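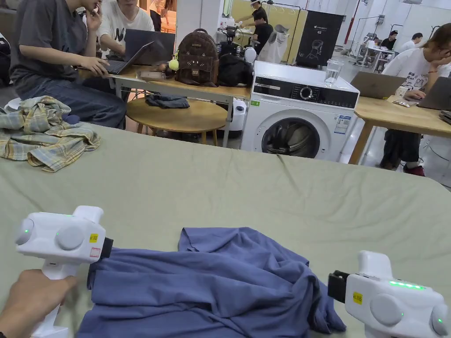 Figure 3. Handheld grippers during a T-shirt trial, left jaw touching the edge of the garment. A second shirt sits to the left on the green sheet.

4.2 The slipping left jaw

I'd love to say we spotted this one quickly, but we didn't. Over 112 folding trials at Trenddale, 17 ended with the left jaw letting go of the cloth partway through the lift, and for a good while I was blaming my own wrists (Milagros Mercado was blaming them too, rather loudly). The grippers are held by hand, as in Figure 3, so it's very easy to put a dropped sleeve down to a clumsy operator and just start again.

What changed our minds was the log. Each gripper records how far its jaw is open, and in every one of the 17 drops the left one reported itself fully shut while the video showed a gap you could have slid a pencil into. The right one never did this. Princess Panganiban took the left unit apart in April and found that a small screw on the jaw linkage had worked itself loose, so the motor reached its end stop before the fingers met. Thick folds hid the problem nicely! A bunched T-shirt fills the gap and gets held well enough, and it was mostly single layers, hems and cuffs that fell out.

The nastier part is what this did to our data. The Grinano policy had been trained on 52 demonstrations recorded with the loose screw, and it had learnt to grab a great fistful of fabric on the left side every time, even when a light pinch would have done. We threw those recordings out and made them again, which cost us a week and a fair bit of good temper.

We now close both jaws on a strip of paper before each session and tug it. If the paper slides, we stop and check the linkage. It's a crude test and I wouldn't trust it for anything finer than shirt cotton, but no drops of this kind have turned up in the log so far. The separate trouble with the right jaw's opening speed is covered in Section 4.3.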